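Posted 29th March
By the module tutor, Plollska
Filed under: Course handouts / Automation / Cell rules

Rules for working at the assembly cells - notes for week two

Read before the practical. These are my own lecture notes tidied up a bit, so not everything is a full sentence. The long version is the Stidora handbook, section 14, on the shared drive. If the two disagree go with Stidora and tell me.

Why have rules at all for a small arm in a box. Because small arms still pinch. Because half the bad data we got last year came from people moving a part between runs and not writing it down. So two sorts of rule - the ones that look after your hands, and the ones that look after the results. Both get marked.

1. Before power

Walls first. Push each side panel with a flat hand, no movement at the seams. Front lip clean, no tools on it, no phones on it, no tea.

Then the parts. Everything on the set-up sheet is in, anything not on the sheet is out. Say each part aloud against the sheet if you are working in a pair, it feels silly but you get used to it. Grey parts on a grey floor are the ones people miss, so look for edges and shadows, not colour. 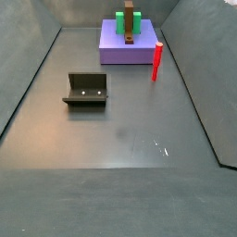 Parts stay where the sheet puts them. If you think the sheet is wrong, stop and raise it, don't nudge things into a nicer position. A nudge of a few millimetres will not look like anything to you and may well be the diffrence between a fit and a jam.

Marks on the floor: wipe what comes off, log what doesn't. A scuff is not a fault by itself. It becomes one if the camera check starts picking it up as a part, which has happened in Sanna cell (log entry 2359, worth reading, two pages).

2. Power on, hands out

Hands out means both hands and both people. One person has the stop button and does nothing else. Not taking notes, not reading out the sheet. Swap over between runs if you like, never during.

Slow speed for the first pass, always, even if the same program ran fine an hour ago. Somebody may have changed the fingers. Full speed only after one clean slow pass and both of you agree.

Never reach over a panel to free something. Stop, wait for the arm to settle, release the power, then reach. In that order. If you skip a step the practical ends there for the day, no argument about it.

3. Gripping

Check the fingers before each session. Screws tight, faces clean, nothing bent. A finger that has worked loose will still hold a part well enough to fool you and then let it turn on the way down.

Grip long parts near the top and leave as much clear length below as the task wants. Check the part hangs straight before you lower it. If it leans, put it down and take it again. Don't try and correct a lean with the hole.

4. Inserting

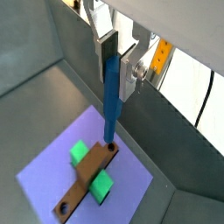 Insertion is where most force faults happen, so the limits are tighter than for plain pick and place. Set the force limit before you load the program, not after. Skarklow cell has its own limits, taped inside the cupboard door, the others share a table in Stidora. Approach from straight above, stop short, then go down slow. Know which hole you are going for as well - the brown bar has one at each end, and with the blue peg down at one of them it is easy to write up the wrong one afterwards. Put the hole on the sheet before the run. Same goes for the green blocks either side of the middle, note how they sit, as a finger has to get past them on some paths.

If the peg catches: stop, lift, look. One retry allowed. Second catch is a fail and gets logged as a fail. No wiggling it in by jog control and calling it a pass, I can see it in the force trace.

5. Logging

Every run gets a line, including the dull ones and the ones you stopped youself. Run number, cell, who had the stop button, result, anything odd. "Fine" is not a result. Pass, fail or stopped.

Keep raw camera files for 72 days, then they are cleared. If you need them longer ask before that, I can't get them back.

6. For the practical

Room 208. Flat shoes, sleeves rolled or tight, lanyards off. Bring a printed set-up sheet, the printer down there is not to be relied on.

You will each do one slow pass and one insertion, and hand in the sheet and the log together. Sheets with no cell name on get handed back unmarked. The write-up is due in April, date to follow once the cell bookings are sorted.

Reading for next time: Stidora on guards and on stop buttons, skip the appendix.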